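Student project report: Review of the Pesemine two-arm home robot kit
Author: Maja Szewczyk
Date of submission: Aug 30, 2022

1. Purpose of the project

The task in my project was to review one robot product from the point of view of a small buyer, for example a school or a small company that wants to start with home robotics. I chose the Pesemine kit, which is sold by the firm Tirkurer. The kit has two arms, two grippers and a base with wheels. It is offered together with a support service, and I have reviewed this service too, because for a beginner it is as important as the metal parts.

My supervisor asked me to answer two questions. First, can a person without training in robotics put the kit to work with only the manual? Second, is the kit suitable for soft objects in a normal living room? The seller writes in the brochure that the kit is "ready for the home", and I wanted to see what these words mean in practice.

2. What is in the offer

The basic package contains the base, both arms, both grippers, the power supply, the control computer and a printed manual. The order number of our package was 1739. The software is downloaded from the page of the seller after registration. The support service can be bought for one year and costs 900 euros. It includes answers by e-mail, spare gripper fingers and one remote session for calibration.

The package does not include a tool set. We needed two hex keys which were not in the box, and I lost one afternoon until I could borrow them from the workshop at Drundside. In my opinion the seller should write this on the first page.

3. Assembly and first start

The manual is clear in the mechanical part. The drawings are large and every screw is shown in its real size. I mounted the left arm alone, and for the right arm I asked a fellow student to hold it while I closed the screws. The arms are heavier than I expected from the brochure.

The software part of the manual is weaker. The chapter on calibration refers to a menu that has another name in the current version. I wrote to the support and received the answer on the next morning, with a corrected page attached. The answer was polite and complete. Later I had a question about the speed limits, and for this one I waited four days.

The cables of the grippers run outside of the arms. This makes it easy to change a cable, but one has to think about them when planning a movement. The manual recommends to leave a loop near the gripper so that the cable is not pulled when the wrist turns. I followed this and did not have to replace a cable during the project.

4. Work with soft objects

For the second question I used a living room with a marble floor, a leather sofa and children's furniture. I did not want a laboratory table, because the brochure speaks about the home. The main object was a pink pillow with raised dots on the fabric. A pillow is a difficult object for such a kit. It has no fixed shape, and the place where the gripper closes decides how the rest of it hangs.

The arms were moved by a person with the hand controllers from the kit. I tried first to lift the pillow with one gripper in the middle of the long side, but it folded and turned. After this I always used one gripper at each end, as in the following picture. The fabric becomes bunched where the fingers hold it, and with two hands of the robot it is not easy to keep both ends at the same height. 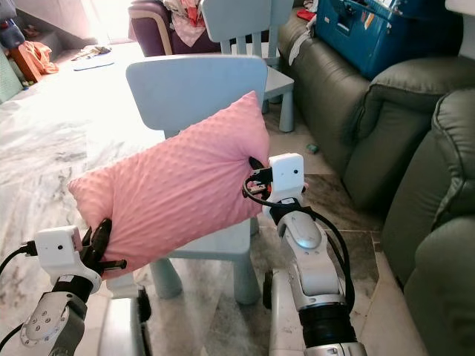 5. Results

The grippers hold thick fabric well. The setting for the closing force has three levels, and for the pillow the middle level was the best one. With the lowest level the fabric slipped when the arms moved apart.

With thin fabric I was less satisfied. A cotton napkin lying flat on the floor could not be picked up without help, and I had to lift one corner by hand. The support confirmed that other finger tips, called Bhat tips, are planned for September. I could not test them.

The wheels of the base run quietly on marble. I did not test carpet.

6. Recommendation

I can recommend the kit to a school that has at least one person with patience for software. The mechanical quality is good and the spare parts are easy to order. The support service is worth its price in the first year, mainly because of the calibration session. For the second year I would not buy it again.

For soft objects the kit is suitable if they are thick enough and both arms are used. The words "ready for the home" are in my opinion too strong, and I have sent this comment to the seller together with a list of the errors in the manual.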